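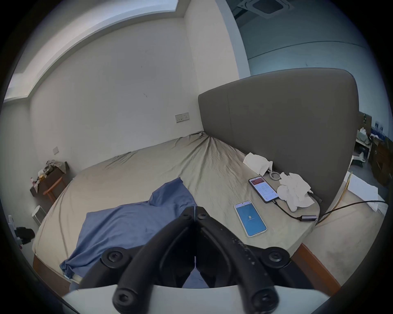
*Fig. 1. Bed with fitted sheet and blue cloth.*

**Unit 5: The bed surface.** Clear the bed first and fold second. Phones, cords and tissues go to a side table — never under the pillow. 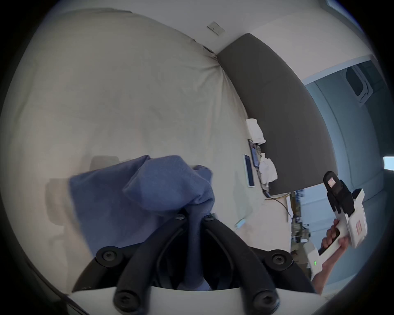
Knits are harder to fold than woven cotton. They stretch at the corners and hold a crease badly, so find two corners before you lift. A blue knit picked up by the middle, with the rest hanging in folds, has to be laid down and started again. Smooth it with the flat of the hand.

Order of work, as used at Fleury and Orkside:

1. Pick up small items. Unplug the charging cable at the adapter end and coil it. Used tissues go in the trash.
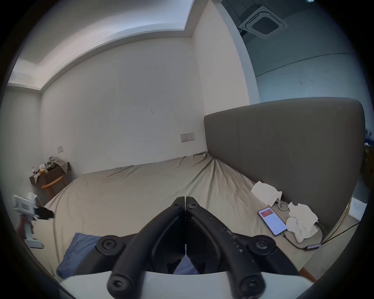

2. Pull the fitted sheet tight, starting at the headboard corners.
3. Lay the cloth flat and fold it in half, edge to edge.

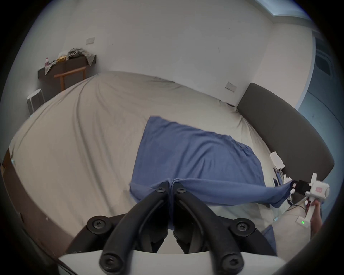

*Reading time: 5 minutes*

A rectangular cloth can be pulled taut at one corner while a fold is held on the other side. Let the wrinkles drop out before folding. Practice on the Skellbridge room set, 30 minutes per pair, and bring your notes in June.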